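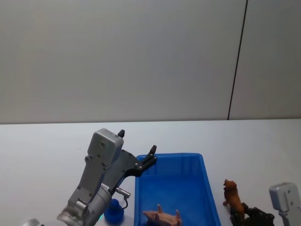 Is the Skilovby box set worth buying if you already stream the show?
For the picture and the sound, it is; for the extras, it depends on how much you care about how a variety program gets cut.

Skilovby is the travel and cooking program in which four film actors run a guesthouse for one season. The set from Sostell holds 19 episodes on five discs, plus a disc of extras. List price is high for a show of this type, and the streaming version remains available on Totusix.

Picture. The discs carry a noticeably higher bit rate than the stream. The difference shows most in the night kitchen segments, where the Totusix version breaks into blocks in the dark corners. Daylight footage looks nearly the same on both. Color is slightly warmer on disc. Episode 4 has the same focus problem it had on broadcast.

Sound. Two-channel only. Dialogue is clear, and the background music sits lower than it did on television. I kept the volume at one setting for the whole run, which I could not do with the stream.

Subtitles. English subtitles cover all spoken lines and most of the on-screen captions. Captions are placed at the top of the screen and speech at the bottom. When three people talk at once, the subtitles follow one speaker and drop the others. The stream does the same.

Extras. The main item is a 147-minute reel of unused footage, arranged by shooting day with no narration. Most of it is the cast washing dishes and planning the next meal. Director Nosipho Adams provides commentary on the first and last episodes. She is specific about camera placement and says little about the cast. The Aguiar trip, cut from the broadcast for length, is included in full and is the best thing on the disc.

Menus. Slow. There is no resume function on the extras disc, and the reel has only six chapter stops.

Packaging. Cardboard outer case, plastic trays, 187-page photo book. Two of the trays in my copy gripped the discs too tightly.

Tested on a standard player and a 55-inch set. Region free. A second printing with corrected spine labels is due in January.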